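4.2 Who speaks for the famous: unnamed sources in celebrity break-up stories

Every celebrity separation has at least one insider. The couple may have met in secret, married on a boat and told their own parents by text, yet within an hour of the split a person close to them is on the record, or as near to it as a person without a name can be.

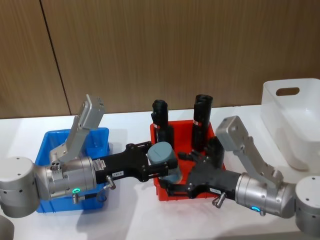 We wanted to know where these people come from. Our sample holds 657 break-up stories from four entertainment sites: Orard, Stameck, Zwahlen and Tindale. We kept every story that quoted or paraphrased somebody on the state of the relationship, and dropped galleries, quizzes and anything that was mainly about the dog.

Of the 657 stories, 311 rested on an unnamed source alone. A further 95 paired an unnamed source with a named one, usually a publicist asking for privacy. In the rest the speaker was named throughout, though often the named speaker was another website.

The labels vary more than the content does. "Insider" is the house favourite at Orard. Stameck prefers "a pal", a word we have not heard spoken aloud by anyone in the course of this work. Tindale uses "a source close to the pair" even where the story's whole point is that the pair are no longer close, and in April the site ran the same remark under 2 different labels, first as a friend of hers and then as a member of his team. We coded it once.

Zwahlen was harder. Its writers tend to leave the source out and give the feeling directly ("she is said to be heartbroken but hopeful"), and our coders disagreed over whether a passive verb can count as a person. We decided that it could, with some reluctance. Readers who take the stricter view should treat our figure for unnamed sources as generous.

What the sources say is mild. They report that things had been difficult for a while, that both parties remain focused on the children, and that work schedules played a part. Very little of this could be wrong. A quotation that would fit any couple in the sample carries small risk for the site that prints it, and we suspect — though our data cannot show — that this explains much of its popularity.

We did not contact the sites to ask who their sources were. Previous attempts by one of us produced a single reply, which was itself unsigned. Section 4.3 turns to stories in which the couple later got back together, and to what the insiders had always known about that.

Figure 3. Two robot arms, their black grippers meeting above three plastic storage bins on a white tabletop.

18 shares
4 comments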